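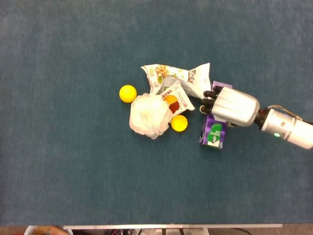
Lila Karton auf blaugrünem Tisch.

Vollano stellt Altpapier um: Gefaltet wird künftig nach Vorschrift

Vollano. Die Gemeinde bekommt im Dezember eine neue Altpapierordnung. Der Gemeinderat hat die Vorlage nach einer Sitzung verabschiedet, die um 19 Uhr begann und kurz vor Mitternacht mit der Feststellung endete, man sei sich im Grunde einig. Kern der Regelung: Kartons dürfen nur noch flach gelegt in die Tonne. Wer sie aufrecht hineinstellt, riskiert, dass die Tonne stehen bleibt. Bisher galt in Vollano die Formulierung »möglichst zerkleinert«, unter der sich offenbar jeder Haushalt etwas anderes vorgestellt hatte.

Anlass ist ein Bericht des Entsorgungsbetriebs Petek, der die Tonnen im Auftrag der Gemeinde leert. Demnach wurden im vergangenen Halbjahr 682 Behälter beanstandet, die nach Auffassung der Müllwerker voll aussahen, es aber bei näherem Hinsehen nicht waren. Sie enthielten zum größten Teil Luft, umgeben von Pappe. Petek rechnet nach Fahrten ab. Luft kostet also dasselbe wie Papier, was im Rathaus zu einer gewissen Unruhe geführt hat.

»Wir transportieren für teures Geld Hohlräume nach Grunodon«, sagte Gemeinderat Dušan Dimitrov, der den Antrag eingebracht hatte. In Grunodon steht die Sortieranlage, und dort ist man über die Lieferungen aus Vollano angeblich schon länger amüsiert. Dimitrov hatte zur Sitzung einen Versandkarton mitgebracht und ihn vor den Augen des Gremiums zusammengelegt. Der Vorgang dauerte länger als geplant, denn der Karton war mit Gewebeband verklebt. Eine Schere fand sich schließlich im Vorzimmer.

Die neue Ordnung umfasst 18 Paragrafen. Der längste regelt, was überhaupt ein Karton ist. Faltschachteln für Tee, Tabletten und Zahnpasta gelten als Kartons, Eierschachteln dagegen nicht, sie fallen unter »geformte Faserstoffe« und dürfen bleiben, wie sie sind. Pizzaschachteln haben einen eigenen Absatz bekommen. Saubere gehören ins Altpapier, fettige in den Restmüll, und für die Grenze dazwischen verweist der Text auf den »allgemeinen Eindruck«. Ein Änderungsantrag, den Deckel abzutrennen und gesondert zu beurteilen, wurde knapp abgelehnt.

Auch die Gebühren ändern sich. Wer seine Tonne zweimal hintereinander falsch befüllt, zahlt beim dritten Mal fünf Euro für eine zusätzliche Leerung. Eine Zweittonne kostet künftig 95 Euro im Jahr. Dimitrov hält das für maßvoll. In der Bürgerfragestunde war man anderer Ansicht. Eine Anwohnerin der Mühlgasse wollte wissen, ob die Gemeinde auch die eigenen Tonnen am Rathaus kontrollieren werde, die sie seit Jahren vom Küchenfenster aus sehe. Die Verwaltung sagte eine schriftliche Antwort zu.

Umstritten blieb die Sache mit den bunten Verpackungen. Mehrere Ratsmitglieder waren überzeugt, bedruckte Schachteln dürften gar nicht ins Altpapier. Der Vertreter von Petek, eigens angereist und bis dahin schweigsam, erklärte, Farbe sei kein Problem, Kunststoffbeschichtung schon eher, und ein Sichtfenster aus Folie müsse heraus. Auf die Nachfrage, wie man eine Beschichtung erkenne, empfahl er, die Pappe einzureißen. Das Protokoll vermerkt an dieser Stelle »allgemeines Reißen«.

Der örtliche Händler Flosano, der in der Bahnhofstraße Haushaltswaren und Schreibbedarf verkauft, hat bereits reagiert. Kunden können ihre Umverpackungen dort an der Kasse lassen, sofern sie selbst gefaltet haben. Zum Angebot gehört seit Kurzem auch ein Kartonmesser, das gut sichtbar neben der Rückgabekiste hängt. Von einer Absprache mit der Gemeinde könne keine Rede sein, teilte das Geschäft mit.

Damit die Umstellung gelingt, erhalten alle Haushalte ein Merkblatt mit Zeichnungen. Es wird im Umschlag zugestellt, gemeinsam mit dem neuen Abfuhrkalender und einem Aufkleber für den Tonnendeckel. Der Umschlag hat ein Sichtfenster. Nach der neuen Ordnung wäre es vor dem Einwurf zu entfernen, was im Merkblatt auf der Rückseite unten steht.

Für die ersten Wochen hat Petek Nachsicht angekündigt. Falsch befüllte Tonnen werden zunächst geleert und mit einem gelben Anhänger versehen, auf dem die Art des Verstoßes angekreuzt ist. Zur Auswahl stehen »nicht gefaltet«, »Fremdstoffe« und »Sonstiges«. Die Anhänger sind aus Karton und gehören nach Gebrauch ins Altpapier, flach gelegt.

Offen ist noch, wer die Kontrollen auf den Wertstoffinseln am Sportplatz übernimmt. Der Punkt wurde vertagt, ebenso die Frage der Weihnachtsbäume, für die es nach Auskunft der Verwaltung einen eigenen Entwurf gibt. Rückfragen zur Altpapierordnung beantwortet das Bürgerbüro, vormittags und nur telefonisch.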